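Search this site
Search for: Go
Newsletter
May
By Kaisu Jääskeläinen

Kitchen Notes: Sorting out the lids

Every kitchen I have helped set up has had the same problem drawer. The pots stack without much trouble. The lids go in on top, slide to the back, and after a few months there are more of them than there are pots to put them on.

This spring we went through the cookware in the shared kitchen at Gadano. It took one morning, and most of that went to the lids. The method is simple enough to use at home, so I am setting it out for anyone who has been putting the job off.

Start by taking everything out. Put the pots and pans in one place and the lids in another, and don't try to match them as they come out of the cupboard. Wipe the shelves while they are empty. Ours had crumbs under the liner and a teaspoon that had been missing since the winter.

Then measure. Turn each pot over and look for a size on the base. If there isn't one, measure straight across the top from inside rim to inside rim. Write the number on a piece of masking tape and stick it to the side. Do the same with the lids, measuring the part that sits inside the pot and leaving out the outer edge. We had two pans that looked identical and turned out to be different sizes, and the lids had been going back and forth between them for years. One was 23 centimeters across and the other was slightly larger.

Put each lid on its pot and turn it. A good fit turns easily and sits level. If it rocks, check the rim for a dent before you blame the pot.

Glass lids need a closer look than metal ones. Lay each one flat on the counter in good light and check it for chips at the edge, especially next to the metal band. A chipped glass lid should be thrown out, even if it still fits. Look at the knob as well. Most are held by a single screw from underneath, and the screw works loose with washing.
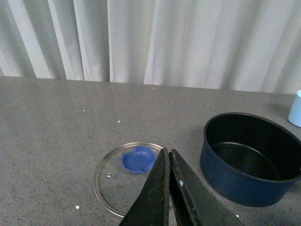

If the lid has a steam vent, clean that too. Starch from rice and potatoes dries in the hole and a toothpick will usually clear it. Soak the lid in warm water first if the starch is hard.

Replacement knobs are cheap and worth keeping on hand. The hardware counter at Hennessy had plain ones for 95 cents, and we bought a few. Take the old screw with you when you go, as the threads are not all the same.

For storage, we stood the lids on edge in a rack inside the cupboard door, smallest at the front. A row of tension rods across a deep drawer does the same job. Lids with no pot went into a box by the door with a note on it. Anyone who wants one can take it until the end of the month.

The measuring tape and the masking tape are in the top drawer if you would like to borrow them. Please put them back.

This site uses cookies. Accept | Manage settings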